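4.2 Grasping from the rim

Most published work on low-cost arms reports the grasp success rate and stops there. We think the number is close to meaningless when the authors also choose the objects, set the lighting and decide what counts as a success. Our own results should be read with the same suspicion. The arm was set up in the shared workshop at Climdale by two of us (Huenchumán and Quiambao) on evenings and weekends, and the person who tuned the controller was, for most of the trials, also the person keeping score.

The task is plain. A cup stands on the mat, and the arm has to take it by the rim, lift it clear and put it down again inside a marked zone. Other kitchen items stay on the table during the trial. They are there to give the detector something to get wrong, and to make the planner choose a path that does not sweep through them. We ran 119 trials with the layout in Figure 3 and 20 more with the cup moved closer to the saucepan. Stoleo, the planning code we started from, was used without changes except for the speed limit, which we lowered after the first week.

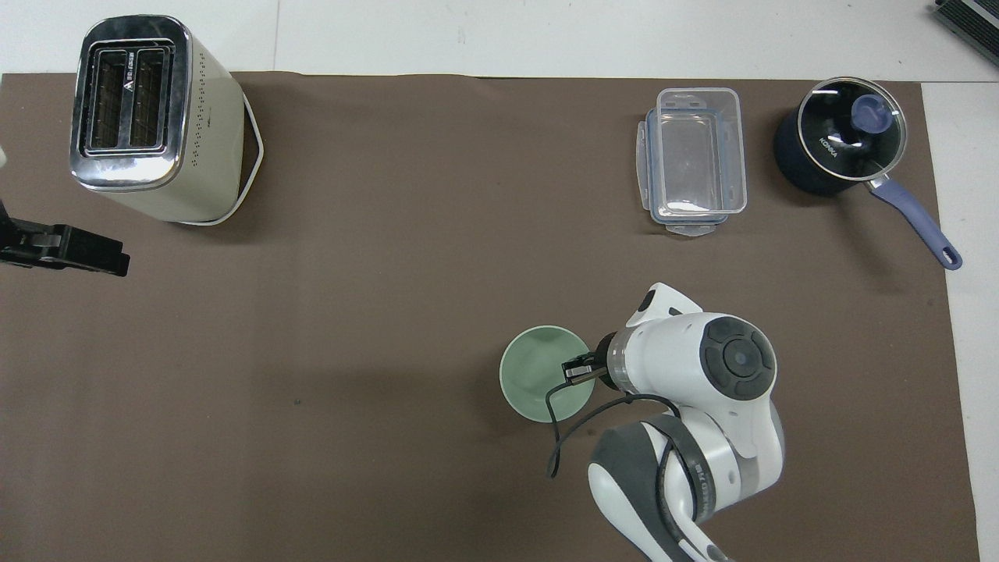 Figure 3. Cup trial, layout A. The gripper is at the right rim of the cup; toaster, lidded container and saucepan serve as distractors.

The arm is told to come in at the right side of the cup with the fingertips over the edge. This choice was ours and it helps the arm a good deal. A planner left to pick its own side often preferred a path that brought the wrist over the taller items, and we gave up on that option early. A reader who wants to know whether the system can find a good approach by itself will not learn it from this section.

The gripper cable deserves more attention than we first gave it. It hangs in a loop beside the arm, and in the pose of Figure 3 it runs down around the lower side of the cup. When the wrist turned more than 90 degrees, the loop could touch the cup before the fingers closed. We logged these cases as failures, although Quiambao argued that they were faults of the build and should be dropped. They were kept. Sandberg, who rescored the logs without knowing which settings had been used, disagreed with our original labels often enough that we report only her scores in Table 2.

Clear objects were a second weak point. The detector, trained on 1045 labeled views from the same workshop, had trouble with the plastic container, since the mat shows through its walls. Its outline was sometimes drawn short at one end and sometimes merged with the glass lid of the saucepan. None of this stopped the cup grasp, but only because the cup was far enough away. We would not claim that the method handles clear objects, and the Drerum report, which does claim it for a similar setup, gives no layout with a clear object close to the target.

It is fair to ask what all this shows. It shows that a cup of one shape, on one mat, can be approached from one side by an arm in a workshop. Whether it carries over to a real kitchen counter - with wet surfaces, poor light and people reaching in - was not tested. Trials on a second table are planned for October, with Painemal running the arm and neither builder present.

Contact: A. Vergara, Climdale Shared Workshop | © 2026 the authors | Back to top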